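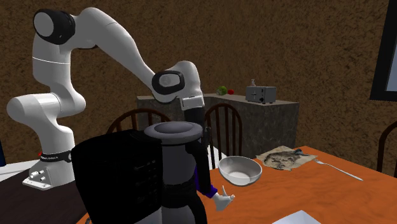

Zirkent Opens Its Practice Kitchen to Paying Customers

Tuesday, May 26, 2026

Zirkent, the small software firm best known for a warehouse simulator that warehouses found too difficult, went on sale today with something closer to home. Its new subscription service, Grondlow, rents out simulated kitchens and dining rooms by the month, so that robot developers can break the dishes on a server first.

Subscribers get 12 furnished rooms and a library of 200 household items to scatter around them. Arms can be mounted on a tabletop or counter, and a second robot can be added to the same room, where the two are free to get in each other's way. The basic plan costs $72 a month per seat. A free trial runs for 7 days, or until the user has tried to pick up a fork, whichever feels longer.

The selling point is mess. Most simulated tables are cleaner than any table with a family attached to it, and robots trained on them tend to be surprised by lunch. Grondlow's "lived-in" setting leaves stained paper next to the silverware, puts fruit on the counter and sets things on top of other things for no reason a machine could be expected to guess. Zirkent says the clutter is shuffled with every run. Anyone with children may wonder what they are paying for.

Segers, a maker of dish-handling equipment, had early access and used it to rehearse clearing bowls. The company reports that its arm now reaches for the right bowl far more often than it did in the spring, and that it has stopped treating chair backs as a suggestion. It has not yet said how the arm does with real bowls, which have the disadvantage of containing soup.

There are gaps. Liquids are missing from this release, so every spill is theoretical. Cloth is promised for a later update. Lighting can be changed from morning to evening, but the manual warns that evening is "experimental," a description many households would accept.

Competition is not far off. Sustex offers a similar package with bigger rooms and a longer contract, though its kitchens come spotless and extra dirt is billed separately.

Grondlow runs in a web browser and needs no special hardware. Team plans include shared rooms and a log of every collision. The log can be turned off.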